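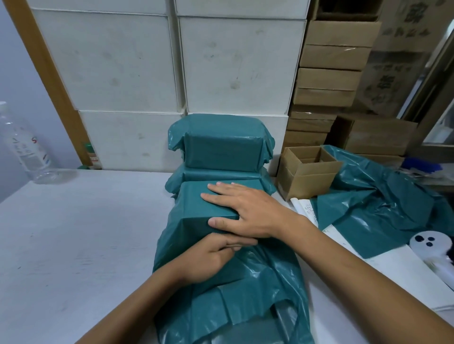 Can a box go inside a plastic mailer bag, or are these only meant for clothes?
A box goes in perfectly well provided the bag is big enough to go round it with some spare at the ends, and provided whatever is in the box would survive the post without the bag.

Teal Mailer Bag, Glossy, Large
Sold by Poojary Packing Supplies, Brirkutbridge
Pack of 36
Film thickness: 61 microns
Colour: teal, glossy outside, darker inside
Closure: peel-and-stick strip, single
Stock at last update (30/04/2019): 1032 packs

Add to basket
Ask us something first

What it is

A plastic bag with a sticky flap. Most of the pages selling these will tell you about brand experience and the moment of unboxing. We have sold mailers for long enough to doubt that many customers look at the bag for longer than it takes to tear it. Teal costs the same as our grey and a good deal of what people say about coloured mailers seems to us to be wishful. If your shop already uses teal, fine, it will match. If you are hoping the colour will bring anyone back for a second order, spend the money on your product.

What we will say for it is that the film folds down well over a square-cornered box. Pull it tight along one edge, press the top flat with your palm, turn the slack under and you get a tidy block that stacks. Thinner bags tend to stretch at the corners and go pale. We have had fewer complaints of that with this one than with the bag it replaced, though we would want another year of orders before calling it cured.

Size, and the trouble with size

The bag is sold as Large. Every maker has its own idea of Large, and the measurements printed on the outer wrapper of the pack are for the bag lying flat and empty. Put a box in and you lose width on both sides equal to the depth of the box, which catches out somebody every week. Wrap a tape measure round the widest part of your box, halve the number, and add a hand's breadth. If the flat width of the bag is less than that, go up a size.

Going up a size has its own cost. Loose film at the ends has to be folded and taped or it flares out, and a parcel with flapping ends takes up more room on a shelf than the box alone would. Ravindran Rodrigues on our packing bench folds each end in like a birthday present and uses one strip of tape. It looks good and it is slow. Lakshmi Bhat just rolls the surplus under the parcel and tapes it once. Hers come through the post in the same state as his, as far as we can tell.

Is it waterproof?

We don't use the word. The film itself keeps rain off. The side seams are heat-sealed and have held up in our own tests, such as they are (a bag with a folded newspaper in it, left on the yard wall overnight). The flap is the weak point. A flap stuck down over a crease leaves a small channel, and water will find it. Smooth the flap from the middle outwards and press hard. If the contents truly cannot get damp, put them in an inner bag too.

Is it tamper-proof?

The old supplier's leaflet said so. It is a plastic bag and anyone with scissors can open it. What the strip does do is stretch and tear when lifted, so that you can usually see somebody has been at it. We say usually, having peeled one back ourselves in a cold storeroom with hardly a mark.

Does it protect the contents?

Hardly at all. A mailer keeps things clean and keeps them together. It has no padding. Glass, china and anything with a screen should be cushioned inside its box first, and we will not refund breakages where the bag was the only thing between a mug and a conveyor belt.

Labels

Paper labels stick to the glossy side if you put them on the flat upper face. Run one across a fold or round a corner and it will lift. Thermal labels scan less well where the film has wrinkled underneath. Wrap first, label second, and keep the label away from the tape.

Recycling

The bag carries a recycling mark, and marks of that kind deserve a raised eyebrow. Few councils take this sort of film from the kerb. Some larger supermarkets have a collection point for soft plastics. We cannot tell you what happens to it afterwards and would rather not guess. The most useful thing you can do is use fewer: if your box is plain, sound and properly taped, it may not need a bag at all. We know this is an odd thing to read on a page selling bags.

Who buys it

Small sellers, mainly, sending boxed goods where the box itself has a printed lid or gets scuffed easily. White card boxes are the usual case. They pick up grey marks from each other in storage and from every surface in a sorting office, and a buyer who is giving the thing as a present will mind. Bindu Rao at Dratetti, who sends out boxed candles, reckons to wrap up to 107 parcels in a busy afternoon with two people at the table. We have not stood there with a clipboard.

What buyers have written

Parvathi Varma
Does the job. Strip is very sticky, so line up your flap before you let go. I ruined two out of my first pack. The colour is bluer on this website than in the hand.

Ojārs Rimkutė
I was sent the wrong size and Poojary swapped them without a fuss. The bags slide about when you stack them, so I keep the pile against a wall. Would like a second strip for returns.

Our reply: the version with two strips is made at Gimidville and we have tried it. The second strip was covered in fluff by the time the parcel came back. We may look again in July if they change the backing paper.

Delivery and returns

Orders leave Brirkutbridge by ordinary carrier. Unopened packs can come back for a full refund less postage. Opened packs we take back if the fault is ours, which includes bags stuck together, flaps with no adhesive and seams that part under a normal load. A bag that turned out too small for your box is not a fault, though we will send one loose bag free of charge to anyone who asks before ordering. Please do ask.

See also
Grey mailer bag, same film, same sizes
Clear packing tape
White postal boxes, flat packed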